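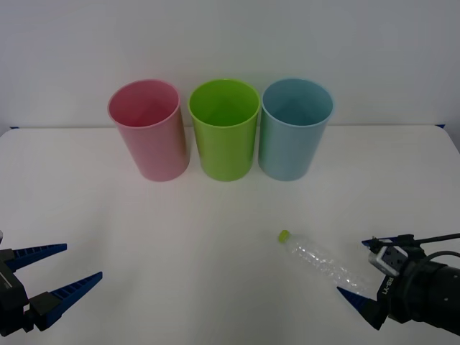

Mystery series - okay to start with book three?

Hi everyone! My library finally got a copy of The Avilon Inheritance, which my reading group picked for next month, and I only noticed on the way home that it's the third in a series. I'm a slow reader (65 pages is a big weekend for me) and the first two look long. Will I be lost if I jump right in? I do hate having an old murder spoiled.

Posted by pagesandtea, Tuesday, May 7, 2024

marlowsporch
Oh, you're in for a treat! You'll be fine with the plot, as the drowning at the boathouse is a brand new case and it's all wrapped up by the end. The one thing I'd warn you about is that the inspector and her brother talk over the Cavent business quite openly somewhere after page 200, and if you read that chapter you'll know who did it in book one. I went back afterward and still enjoyed it, but I read more for the village and the family squabbles than for the puzzle. If spoilers bother you, start with the first - it's only 294 pages and the type is generous.

quietcorner_52
just read it, they all stand alone

dunmoor_reader
I'd disagree a little with that. Book two you can skip without a worry, but the brother makes very little sense if you haven't met him in the first one. Maybe ask your group for a couple of extra weeks?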